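Notebook, bench side – Tuesday, March

Picked up where we left off with the small parts storage. The Sidora order came in before lunch, so I started on the mesh baskets first and left the drawer inserts for later. Invoice says 925 for the lot including freight, filed in the Dundholm folder.

Color plan as agreed at the last bench meeting:
Red – fasteners, M3 and M4 only
Green – connectors and crimp terminals
Black – offcuts and anything waiting for a label

The old Sosano bins held 100 screws each before the lids stopped closing. I weighed out 50 M3 x 10 on the small scale as a trial fill and the basket took them with plenty of room. Short M3 set screws will go through the grid walls though, so those stay in bags. Wrote that on the card by the scale as well.

1. Getting the baskets out

Put the baskets out on the butcher-block table to settle how many of each color we want per shelf. Three red, three green, two black. No order to them yet. The plant stays on its corner until somebody finds a better windowsill for it.

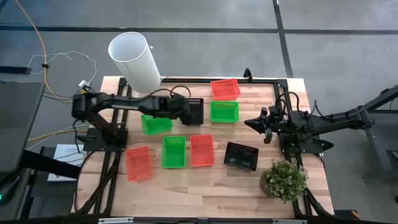

2. Shelf fit

Upper shelf on the Kwan rack has 66 cm clear between the posts. Baskets go in long side first, one row, with a finger gap between them so they can be pulled without dragging the neighbor along. Lower shelf is the same width but has the cross brace at the back, so check depth before filling anything down there.

3. Labels

Tape does not stick to the mesh. Tried it on one red and one green, both peeled when I flexed the wall. Card tags with a cable tie through the grid hold fine. Printed tags for M3, M4 and ring terminals, still missing ferrules.

Open:
– ferrule tags
– depth of lower shelf at the brace
– ask Sidora if the black ones come in the deeper size
– old Sosano bins to the give-away shelf once they are empty

Stopped at 4:30, scale switched off and covered.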